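讲稿备注：一支笔的毛从哪里来
二〇一九年八月，Flurndale 社区图书馆夜谈

开场（别急着翻页，先等后排坐下）

大家晚上好！我是江佳蓉。今晚想聊的是毛，动物身上的毛，怎么变成写字的笔头。我学写字学了好多年，一直只问纸好不好、墨好不好，笔坏了就再买一支。后来有一次到叶国华师傅的工房里坐了一下午，看他从一堆羊毛里挑毛，我整个人就陷进去了，回家把抽屉里所有的旧笔都翻出来重新看了一遍。

（问现场：有谁小时候用过毛笔？等举手，请一两位说说用的是什么笔。）

先讲三种最常见的。羊毫软，吸墨多，写起来慢悠悠的，初学的人常常嫌它不听话；狼毫其实是黄鼠狼尾巴上的毛，跟狼没有关系，弹性好，写小字特别利落；兼毫就是两种毛配在一起，硬的做芯，软的裹在外面。很多人以为羊毫便宜所以不好，这个我要替它说句话，写大字、写篆隶，好的羊毫那种厚实的线条，别的毛很难替代。

再讲"锋颖"。把羊毫笔头对着光看，最尖上有一小段比较透亮，那就是锋颖，毛尖没有被剪过的部分。叶师傅说，做笔一辈子都在找这一段。（这里放慢，把样品传下去，提醒大家不要捏笔尖。）
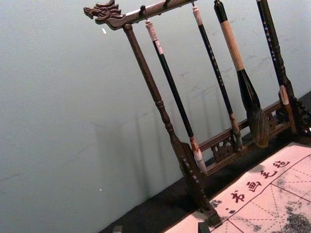
接下来讲工序，这是我最喜欢的部分！传统做法里很大一块叫"水盆"，师傅面前一盆水，手里一把牛角梳，把毛浸湿、梳顺、去掉绒毛、把没有锋的和倒着长的一根一根剔出来，再按长短排成薄薄一片，卷成笔头。我试过，坐了不到半小时腰就直不起来，剔出来的还有一半是好毛，叶师傅又默默捡回去了。笔头扎好、晾干，再装进笔杆，后面还有择笔，就是最后修形。装好的笔要能挂，所以笔杆尾端通常有一个小绳圈，像这个深色木笔架，横梁底下一排小金属钩，绳圈往钩上一套就行，梁头还雕了个张着嘴的龙头，我每次看到都觉得很神气。说到挂笔，新笔不用急着挂，平放在干燥的地方就好；洗过的笔最好先用纸吸掉水、理好笔锋，再笔尖朝下挂起来，水不会往笔根里倒灌。

（如果时间紧，下面这一段可以跳过。）

讲讲价钱。经常有人问我，第一支笔要花多少。我的回答是60元的兼毫足够用一年，别一上来就买2000元的长锋羊毫，买了舍不得用，放着还招虫。张雁翎老师更省，她让学生十个人合买不同的笔，轮流试，试到顺手的再自己买。我觉得这个办法太好了，今天在座的可以现在就互相加一下联系方式。

开笔示范（到前面的桌子去做）

温水，不要用开水，胶会化得太快，笔头容易掉。水没过笔毛就好，别泡到笔杆。泡开以后用手指轻轻把胶顺出来，从根往尖捋，不要打圈。小楷笔有人只开一半，大笔我建议全开。做的时候嘴上不要停，可以讲 Ekaette Nwankwo 的故事：她在 Junport 画植物水彩，第一次借我的羊毫去染叶子，一笔下去从浓到淡全有了，她当场叫出声来，后来画室里一半都换成了毛笔。

（讲到这里一般会有人问能不能用肥皂洗。答：平时清水就够，墨干在根部了，就泡久一点慢慢揉。）

提问时间大概会问到的

问假毛好不好：尼龙毛耐磨、便宜，练字完全可以用，就是存墨差一些，写长句子要多蘸几次。

问胎毛笔能不能写：能写，偏软，多数人家拿来做纪念。

问笔秃了怎么办：留着！写枯笔、点苔、拓片上补墨，秃笔都很好用，我有一支用到只剩小指甲那么长，还在用。

最后请大家到前面来，每人挑一支，写自己的名字，写完记得把笔放回水盂旁边。九月的那一场讲墨，Gopinath Thampi 会带他自己烧的松烟来。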